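Podstead Wrist Kit: Set-Up Guide
Section 4. Recording your first demonstrations in a tiled room 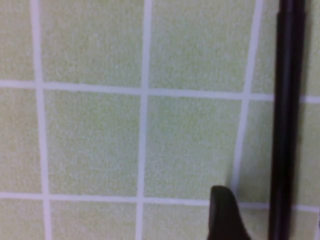 4.1 Before you press record

I wrote this section after a long August in the Barreto bathroom, wiping the same wall over and over, so take it as notes from a friend who has already made the mistakes.

1. Power up the arm and let Sikivitz load. Wait for the steady tone (the first beep is only the camera).

2. Open the wrist view on your tablet. Both black fingers should show against the wall. If you can't find either one, the camera bracket has slipped and you'll want to go back to Section 3.

3. Back the hand away until the grout lines look crisp. Up close, pale green tile goes soft and the lines seem to bow. Some of that is fine! We do want close views in the set, just not as your starting pose.

4. Name the session. I use room, task, initials, so mine come out like bath-wipe-FN.

Note: Plain grids are hard on the model, as one tile looks so much like the next. Sumaiya Selvanayagam got me into the habit of starting each take with a corner, a faucet or a shelf in view, and my later sets trained much better for it.

4.2 Recording

5. Hold the trigger for one second and start moving. Go at the pace you'd use if you were cleaning your own shower and in no hurry.

6. Keep each take under 14 seconds. Longer ones get split by Nenivero when you upload, and it loves to cut right in the middle of a stroke.

7. Change your starting spot every few takes: higher, lower, more to the left. I do 110 takes per wall, then a snack.

8. Fumbled one? Keep it, and tag it "miss" before you go on. I used to delete mine, and then I had to go back and bump into things on purpose.

Caution: Don't let the fingertips drag across the tile. If the force reading goes past 175, let go of the trigger and back straight out.

Caution: Error 2113 means the disk is full, and the take you just made wasn't saved. Upload, clear the disk, and record it again.

Questions about tags go to me, Farzana Navaratnam, through the Podstead help page. Uploading is in Section 5.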